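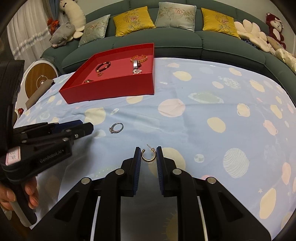
Jewellery on the planet sheet, with the red tray behind.

Halliday House residents' group
Minutes of the sorting-out meeting, Sep 2, 2020

Minutes by me, Seul-gi Yeon, typed up from the back of an envelope, so shout if I've got you down as saying something you didn't!

Who came: nine of us, plus the baby. Apologies from the two flats on the top floor, who were waiting in for a plumber.

1. Last time's minutes
Agreed, once we'd changed "Kandik Street" to "Kandik Road". My mistake, and I've lived on it for years.

2. The jewellery for the autumn sale
This took up most of the evening (I did warn everybody). In July we said small pieces would be kept apart from the clothes and bric-a-brac, and I've been sorting mine on the bed in the spare room, on the blue sheet with the planets on it. Several people wanted to know where the sheet came from. It was my niece's and no, it isn't in the sale.

The red tray was generally liked. It has good tall sides, so nothing rolls off under the wardrobe, and I can carry the lot through to the kitchen when I need the bed back. We went through some of the pieces:

The dark reddish-brown bead bracelet. Two people want first refusal, so it goes in the raffle and they can both buy tickets.

The gold chain bracelet with the chunky links. We don't know if it's real gold and I'm not going to guess on a price label. I'll take it to the man at Grenent's and ask, along with the gold rings.

The heart pendant. To be sold on its chain. There was a suggestion of splitting them up and selling the chain separately, which I thought was a bit mean, and the vote went my way.

The silver bangle, the one that looks like a watch. Ten pounds was suggested, then five, then ten again. Left at ten for now.

The silver ring with the little clear stone. Marked "stone not tested" until I've been to Grenent's. Please don't anybody call it a diamond on the poster.

The gold hoop with the tiny dark stones. We had a long chat about earrings in general and whether people will buy them second-hand. Agreed that all of them get a wipe with surgical spirit and go out on card with their butterfly backs on. If you have odd earrings at home, bring them as well, as the craft table will take singles.

3. Boxes and bags
We have 120 small gift boxes left over from last year and I think that's plenty. The offer of another 241 from the Avaden closing-down sale was very kind but we've got nowhere to put them. Tissue paper is running low. I'll get some.

4. Money
The target is £2,000 for the garden wall, same as before. A fair bit of grumbling about the builder's quote, which I haven't written down.

5. Any other business
The hall cupboard still smells of paint. Could whoever has the big scissors please put them back.

To do
Me: Grenent's, tissue paper, price labels.
Everybody: odd earrings and any spare card, through my door by the weekend.

Next meeting at mine again, same time, and I'll make the lemon cake if somebody else brings milk.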